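I had been meaning to get to the Skuten open day for three Octobers running, and every year something came up (one year it was the gutters, another it was a cold that felled the whole house), so when the postcard arrived this time I stuck it on the fridge and told everybody I was busy. And I was! I drove out to Wendonwood with a thermos of coffee and a bag of pretzels and got there well before the doors opened, which gave me plenty of time to admire the parking lot.

If you haven't been, Skuten has the back half of the old Fernandes furniture building, and you go in past the loading dock and up a ramp. They hand you a sticker with a number on it so they know how many of us are wandering around in there. Mine was 15. I wore it all day and found it on my sweater again at bedtime.

Now, I went to see the laundry robots. I know some of you will have gone for the big arms that lift pallets, and there was a good crowd for those, but I have spent a large part of my adult life folding other people's pants and I wanted to see a machine have a go at it. The demo is called Drinanier, which I mispronounced to three different employees before one kindly wrote it down for me. The idea is that one gripper finds a bit of cloth it likes, takes hold, and then the other one comes in and finds a bit of its own, and from there they can start to straighten the thing out.

What surprised me was how much of the talk was about that first pinch. I'd have guessed the folding was the hard part, but they spent a good long while on just getting hold of the cloth.
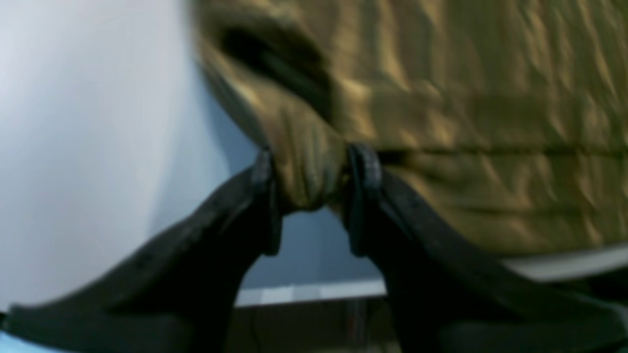

*The Wendonwood Rambler, No. 200*

Look at how small a pinch it takes! All that olive cloth, and the two black fingers have just the one little gathered bit between them. The right-hand fingertip has ridges on it, and I thought of those rubber thimbles my aunt used to wear for counting receipts. I asked whether the fingers could feel what they were holding, and the answer went on for some time and had a lot of math in it, and I nodded in what I hope were the right places.

There was a sign-up sheet for the close-up viewing, up to 13 people at a go, and I got onto the second one by being pushy. You stand behind a rope, they ask you to please keep your sleeves to yourself, and then it all gets very quiet. I hadn't expected that part. A whole room of grown people holding their breath over a piece of laundry! A little boy next to me whispered "get it, get it" the entire time, and I was right there with him.

The work area itself is very white and very bright, a bit like looking into a bathtub, and then up behind it there's the dark part with all the wires. I found I liked the wires. The brochure makes everything look so smooth, and in person there are red ones and black ones and gray ones curling all over the place, and a power strip with its little red light on, same as behind my television.

I had my favorite view of the day when the camouflage cloth was stretched out between both grippers, with some wrinkles left at the ends where they had hold of it. I've done that exact move at the end of the bed more times than I can tell you, arms out wide, chin up.

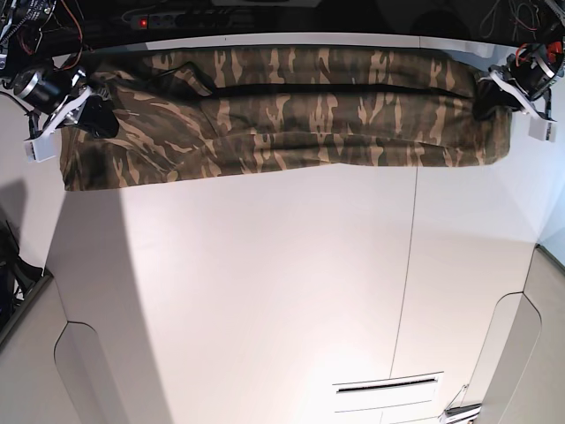 ## If you want to go next year

Park on the Fernandes side and walk around. The front lot fills up early and the people directing traffic get a little short with you, poor things. The side door has a keypad, but on open day it's propped open with a paint can, so ignore the sign that says to call extension 2626. I called it. It rang at a desk I could see through the window.

Wear a layer, too, as the hall is chilly in the morning and warm by lunch. Lunch was a chili truck, cash only, and the cornbread ran out before I got to the window. I ate my pretzels on the ramp and had a very nice talk with a couple who had come all that way for the pallet arms and hadn't heard there were laundry robots at all. I sent them straight upstairs.

I've kept the brochure if anybody local wants to borrow it. It's on the hall table under the library books.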